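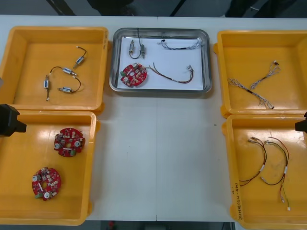
O que é um solenoide de êmbolo?
É uma bobina de fio de cobre enrolada em volta de um núcleo móvel. Com corrente na bobina, o campo magnético puxa o núcleo; sem corrente, uma mola costuma devolvê-lo à posição inicial.

Aula 2 – Triagem de componentes
Prof. Henok Degefa

Separem os solenoides das placas antes de medir. Cada tipo fica na sua bandeja. Não puxem pelo fio – segurem sempre pelo corpo metálico.

Anotem a resistência da bobina na ficha Kedora. Entrega no sábado, em grupos de 2.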